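Nogueira opens its tableware lending service to all households in Kandville

Residents can now borrow plates, bowls and cups for parties and family meals, and return them after use
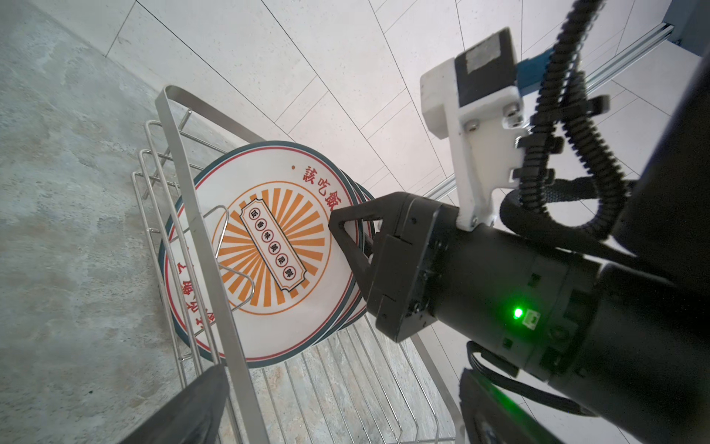
Decorated plates in a steel dish rack. Press use is free with credit to Nogueira.

KANDVILLE, April – Nogueira, the tableware rental company, announces that its lending service is now open to private households in Kandville. Until now the service was offered only to restaurants and catering firms. From this month, any resident of the town can reserve a set of tableware, collect it at the Nogueira counter on the ground floor of the Multeo building, and bring it back when the meal is over.

The idea of the service is simple. Many families own enough plates for an ordinary dinner, but not for a birthday, a wedding lunch or a visit of all the cousins. In such cases people often buy disposable plates, which are used for one evening and then thrown away. Nogueira wishes to offer these families another possibility at a modest price.

During the trial period, which took place over the winter, the company received 521 reservations. The most requested items were dinner plates and soup bowls. Cake stands were also requested more often than the company had expected, and for this reason more of them have been ordered.

How the service works

Reservations are made on the Nogueira website or at the counter. The customer chooses the type of tableware, the number of guests and the date. The smallest order is a set for four persons. Each set is packed in a closed box with dividers, and a list of the contents is placed under the lid.

The normal loan period is two days. It can be extended one time, for two more days, if the same set is not already reserved by another customer. Tableware should be returned without food remains, but it is not necessary to wash it at home. All the items are washed and checked by Nogueira before the next loan.

A deposit is paid at collection and given back at return. If a piece is chipped or broken, the price of this piece is taken from the deposit according to the list that is shown on the website. Small marks from normal use are not charged.

A wider choice of patterns

The household catalog includes plain white tableware as well as patterned sets in different colors. The patterned sets were selected together with Collance, a wholesaler of kitchen goods which has supplied Nogueira from the beginning. New patterns will be added before the summer, together with a small range of serving dishes for outdoor meals.

Schools, clubs and neighborhood associations in Kandville may ask for a reduced price when the event is open to the public. The request must be sent in writing before the reservation is made.

Opening hours

The counter is open from 9 a.m. to 6 p.m. on working days. Returns outside these hours are possible through the night desk of the Multeo building, at the side entrance.

About Nogueira

Nogueira rents tableware, glasses and table linen to restaurants, caterers and households. The company has its office and its washing facility in Kandville.

Press contact

Nogueira, Communication Office, Multeo building, Kandville. The full price list and the catalog are sent to journalists on request.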